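Interim progress report to Sunovance
Project: Rainwater storage and land drainage, Grerkport Walled Garden
Prepared by: Sakda Limsakul, project lead
Stage: 3

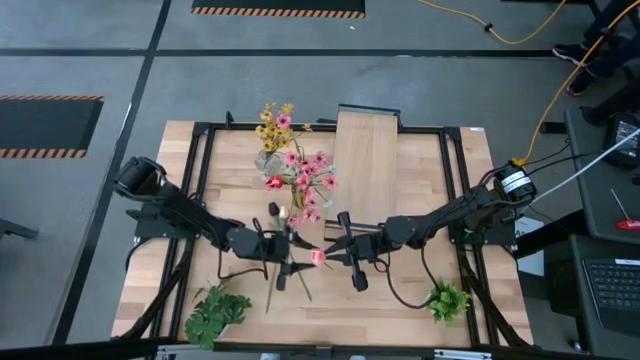
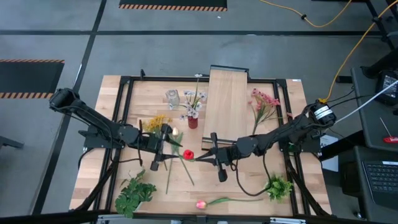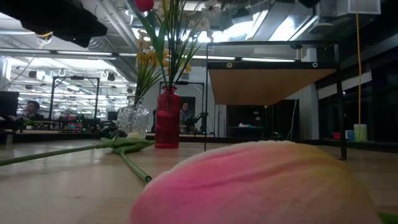

Grerkport, Jun 30, 2026

1. Position at the end of the stage

The lower drain run is in and connected. The upper run is dug but not backfilled. Both storage tanks are on their bases; the east tank is filling from the glasshouse roof and the west tank is waiting for its inlet pipe. Spending is within the stage budget, with one transfer between headings requested in section 5.

2. Drainage

Jaber laid 318 metres of perforated pipe along the lower terrace, from the south gate to the outfall chamber. The pipe sits on washed gravel and is wrapped in geotextile for its full length. Falls were checked by level at each inspection point before backfilling. One section near the old fig bed was found to be running slightly uphill and was lifted and relaid at the contractor's cost.

Digging on the upper terrace met a stone culvert that does not appear on the estate plan. It is dry at the upstream end and silted at the downstream end. Work stopped while the culvert was measured and drawn, and the trench has been moved to the north side of the path so that the stonework can be left alone. The new line is longer but avoids the roots of the two mature pears. Backfilling will follow once the county archaeologist has replied to the drawing we sent.

The outfall chamber has a silt trap and a removable grating. Leaf litter collected on the grating after the first heavy rain and was cleared by hand. A coarser screen upstream would reduce this and Jaber has been asked for a price.

3. Storage

The tank bases were cast in one pour and left to cure before loading. The east tank takes water from the glasshouse gutters through a first-flush diverter. The overflow goes to the lower drain, as designed, and has run once without backing up.

The west tank will take the potting shed and tool store roofs. The shed gutter has corroded at two joints and needs replacing before the inlet pipe is fitted. This was not in the original schedule. The brackets are sound and can be reused.

Mains water is still being used for the propagation benches. We do not propose to change this until the stored water has been tested over a full summer.

4. Monitoring

The Timinix loggers record water level in the dipwells and soil moisture in the beds. To the end of this stage they returned 569 readings, of which 51 have been set aside. Most of the rejected readings come from the dipwell beside the compost bays, where the probe had been hung too high and was reading air — it has been lowered and the later values agree with the hand dips.

The water table under the lower terrace has fallen since the drain was connected. The period was also drier than usual, and the two effects cannot be separated on the present data. The upper terrace dipwells, which are outside the influence of the new pipe, will serve as the comparison through the autumn. I would not want the lower terrace figures quoted before then.

Soil moisture in the rose border and the cutting beds shows no clear change. Both were mulched during the stage, which complicates the comparison with earlier readings.

5. Budget

Excavation is over its heading because of the diverted trench. Pipe and fittings are under, mainly through a lower delivered price for gravel. We ask Sunovance to approve a transfer from pipe and fittings to excavation to cover the difference. The total grant is unaffected. The replacement gutter will be met from the contingency held by the garden.

6. Risks

Culvert: a request for further recording would delay the upper run. The open trench is fenced and the path above it is closed to visitors.
Gutter: supply is normally quick, but the profile is an old one and may have to be made to order.
Planting: the cutting beds nearest the trench cannot be replanted until backfilling is complete.

7. Next stage

Backfill the upper run and connect it to the outfall chamber. Replace the shed gutter and commission the west tank. Reinstate the path surface with the stone that was lifted. Take water samples from both tanks for the first round of tests and send the results with the next report. The revised drain layout and the culvert drawing are attached as Appendix A, and the logger data, with rejected readings marked, as Appendix B.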